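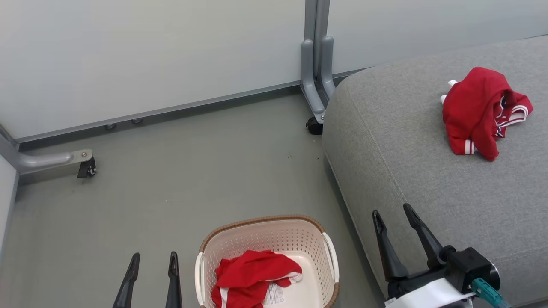 Samuel Plernen
Home and Laundry Editor, The Gidaline Household Pages

I have ruined a lot of red clothes in my life, and a fair number of white ones along with them. My first apartment in Jastetstead had a shared washer in the basement, and I pulled a whole load of pink undershirts out of it one Sunday night with two neighbors watching. So I've got opinions about red laundry, and a few habits that have kept me out of trouble for years now. Here they are, in no special order.

Test it before you trust it. Any new red thing, before it goes anywhere near the machine, gets the cotton swab treatment at my house. Dampen the swab, put a tiny drop of detergent on it and rub it on an inside seam for ten seconds or so. If the swab comes up pink, that piece gets washed alone. I do it again after the second wash, and if it's clean by then I let it in with the other darks.

Read the label, even if you think you know. I used to skip this (who has the time?) until I boiled the life out of a wool-blend sweater that I'd have sworn was acrylic. The little tub with the lines in it is the wash temperature, the triangle is bleach, the square with a circle inside is the dryer. If the label has been washed blank, treat the thing as delicate: cold water, gentle cycle, hang it up.

White trim is the tricky part. A red shirt with white cuffs or a striped collar is two loads of laundry sewn together, and you can't separate them! Wash it cold and fast, and don't let it sit. Most of the bleeding I've had on trim happened after the cycle finished, when I forgot the load and left it in a wet heap while I went out to run errands. I set a kitchen timer now. I also turn anything like that inside out, and if it has a zipper I zip it all the way up first so the teeth don't chew on everything else.

Don't believe the vinegar story. My grandmother swore that a cup of white vinegar would "set" the dye in anything, and I did it faithfully for years. It doesn't do a thing for modern cotton dyes. Salt doesn't either. What does help is one of those color catcher sheets, and I'll use two if the load makes me nervous. They come out of the wash looking like a crime was committed, and I find that very satisfying.

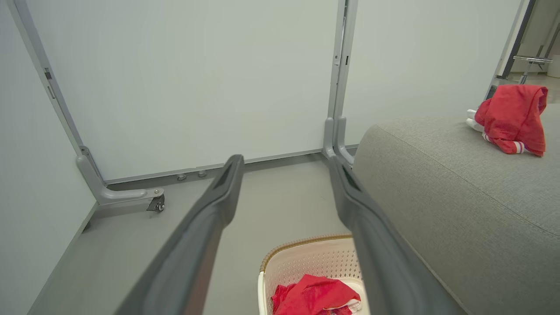

While I'm on the subject of getting clothes to the washer in the first place, please don't let damp things sit in the hamper. Gym clothes, wet towels, a swimsuit, the shirt you spilled juice on and sponged off at the sink: hang them over the side of the tub or on a hook until they're dry, then toss them in. A hamper that breathes helps, so holes or slats are good and a solid tub with a lid is asking for mildew. Wipe it out once a month with a rag and some dish soap, and stand it upside down to dry.

I keep one basket for dirty and one for clean and I never mix them up. It took me far too long to come around to that. If you only have room for one, give it a quick wipe before the clean stuff goes in, especially if somebody in the house plays outdoors.

Stains first, always. I go through the pile before I load and pull out anything with a spot on it. Grass gets a little liquid detergent and a soft toothbrush. Mud gets left alone until it's completely dry, then brushed off outside, then treated. Grease gets dish soap, rubbed in with a thumb and left for fifteen minutes. Blood gets cold water and patience. And nothing goes in the dryer until I've looked at the spot in daylight, as heat will bake in whatever's left.

Number lettering and iron-on logos hate the dryer too. Once they start to crack there's no bringing them back. I hang those shirts on a wide plastic hanger, smooth the front with my hand and let them take as long as they like.

If the worst happens and you open the lid on a load of pink, don't dry it! Keep everything wet, take out the guilty item and run the rest again right away with detergent. If that doesn't do it, soak the whites in oxygen bleach and the warmest water the labels allow, eight hours or overnight. I've rescued pillowcases that way that I'd already promised to the rag bag. Skip this for silk and wool, and keep chlorine bleach away from anything stretchy, because it turns yellow and then you've got two problems.

One more small thing about loading. Fill the drum loosely enough that you can slide your hand in on top of the clothes. I was a crammer for most of my adult life and wondered why my shirts came out with white streaks of detergent down the back. Less soap helps with that as well. I use half of what the cap says and everything smells better for it.

I asked on the Gidaline message board a while back what everybody else does with their reds, and 11 of you wrote in, which made my week. Plenty of cold-water people, one very firm believer in hand washing, and a long argument over dryer sheets that I'm going to stay out of. 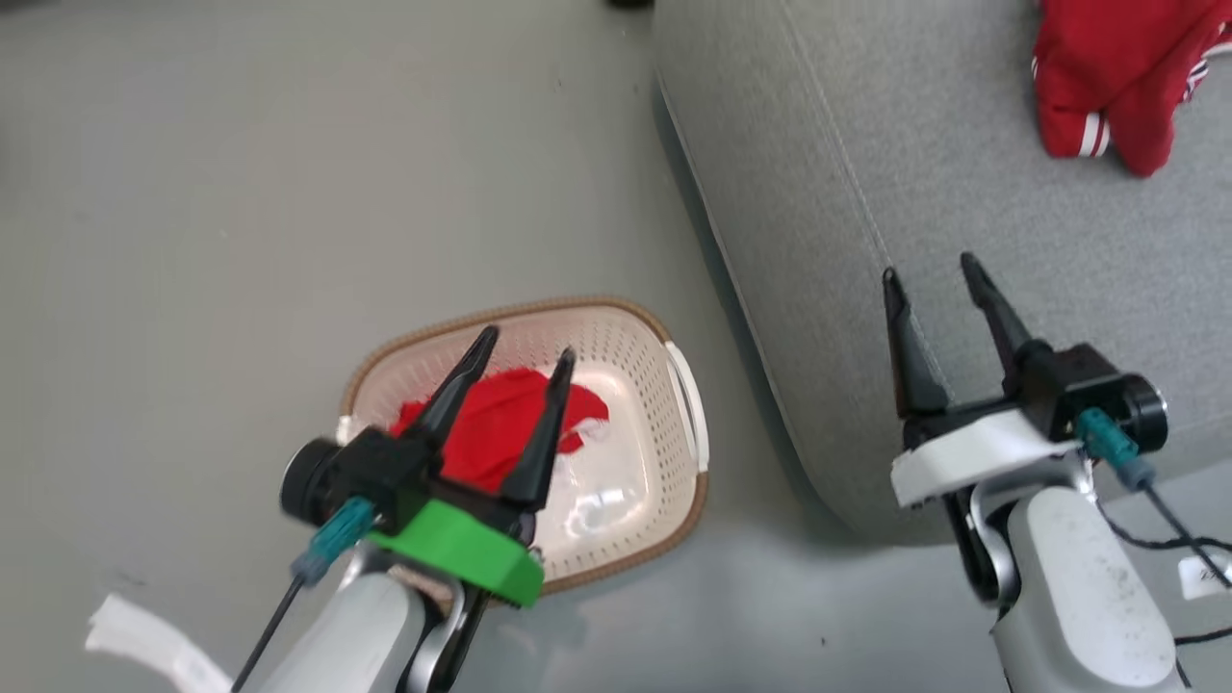 Plernen's wrong on vinegar, wrote a reader signing as Jastetstead Reds, or at least half wrong: it won't hold the color, but half a cup in the rinse gets the stiffness out of towels, and she wouldn't give it up for anything. She also saves all her red things for one load of their own every second week, so nothing white is ever in danger.

I like the red-only load a lot, and I've started doing it with the winter stuff. On the towels I'll give her the point. Just don't pour vinegar in with bleach, ever, and check your washer's manual before you make a habit of it, as some makers say it's hard on the rubber seals. Next time I'm doing socks, so send me your sock troubles.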